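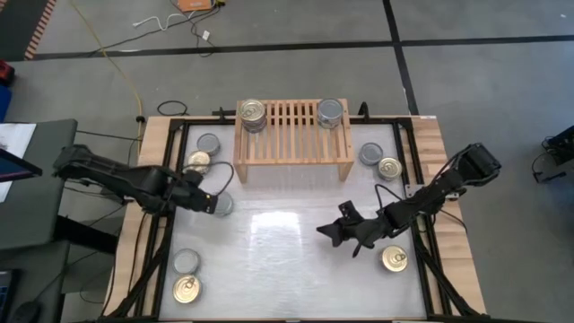

Cans on the table, with two on the slatted rack.

Tin storage trial: sorting and stacking notes

This is the shelf-and-rack work Sorcha Semple and I have been doing on small tinned goods. The aim is a dull one – to find out how a mixed lot of short cans should be laid out, read and put away when shelf depth is limited. The rack is the Rennie pattern in light wood, with slats running parallel and short legs. Layout sheets are filed under 1078.

Lids are the quickest way to sort. Gold and silver are told apart at a glance under most lighting, but glare on a pale surface can hide a rim, so check from a second angle before writing anything down. Cans go on the rack from the ends inwards.
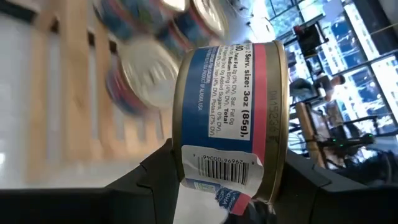 Labels decide the second stage of the sort. We enter the serving size and the country or state of origin, then any code on the metal, in that order. Paper labels suffer in handling and the text can be small, so Heather Tawhiri reads each one twice. The blue label with the coral-red stripe gives a serving size of 3oz (85g) and sodium at 85mg, both clear enough to enter at first reading. The barcode sticker has begun to curl along its edges and should be pressed flat before scanning. Codes stamped into a rim are entered as a best reading, with a query mark if any character is in doubt. Sheet 1669 has a column for this.

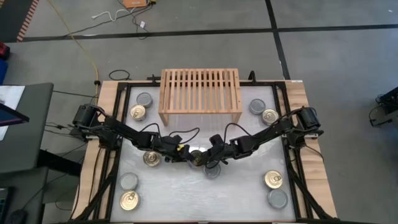 Starting layouts are set by Evander Kinnear and checked against the plan before sorting begins. The rack stays at the back edge, clear of the working area, and cans are kept off the centre line where possible. With eleven cans out, the split is six gold with pull tabs and five silver-grey with plain flat lids, so the two kinds cannot be paired off evenly. The upper corners each take one of either kind, silver-grey towards the back rail and gold in front. We have kept that arrangement in the plan, as it leaves the pull tabs nearer to hand.

Remaining sheets, including the Trileo rack dimensions, are with Sheena McIver. Corrections to the can list should quote the sheet number.

Text and layout: Ewan Rutherford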